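Masking the gripper out of wrist-camera frames before training a grasp model

If the camera is mounted on the gripper tool, the tool takes up the lower part of every image. A grasp model trained on these frames will learn from the housings and linkage arms unless they are masked. The steps below use the Hendis toolkit, version 4, with episodes already converted to the Dorberg log format.

Before you start

You need one calibration episode per tool, recorded with the fingers opening and closing over a plain background, and 30 GB of free disk space.

1. Build the static mask

Run hendis mask build on the calibration episode. The command samples 500 frames, computes per-pixel variance, and marks low-variance pixels as tool body. Set --dilate 2 to cover the soft edges of the housings. Check the output at full resolution. Triangular cutouts in a housing show background through them and should stay unmasked.

2. Handle the fingers separately

The fingertips move, so variance will not find them. Export the gripper width from the log and fit the finger mask to it:

hendis mask fingers --width-channel grip --out fingers.npz

Blue pads make a color threshold tempting as a shortcut. Bedding in a cool light can fall in the same hue range, and motion blur mixes the pad color with the cloth. Use the width fit and keep the threshold as a check only.

3. Keep the cloth between the pads

Do not fill the gap between the fingertips. A bunched section of fabric held there is the signal the model needs. If the mask closes over it, lower --finger-margin and rerun step 2.

4. Apply and inspect

Run hendis mask apply with both files. Masked pixels are set to the dataset mean; zero fill produced hard borders that the encoder picked up. Review frames with white cloth on a pale sheet first. Contrast is low there and mask errors are easy to miss.

Known issue: builds older than August ignore --dilate when the input is cropped. Crop after masking.

Last updated Mar 27, 2020 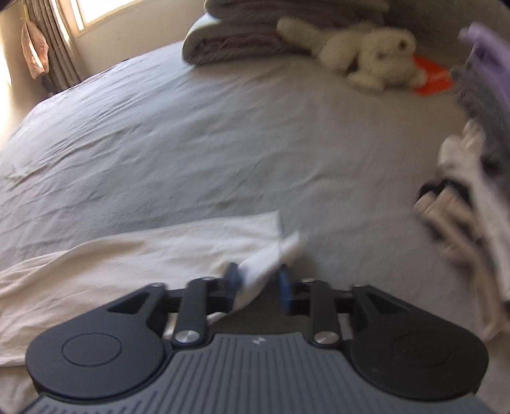

Photo: Ernico / Heinonen cloth handling set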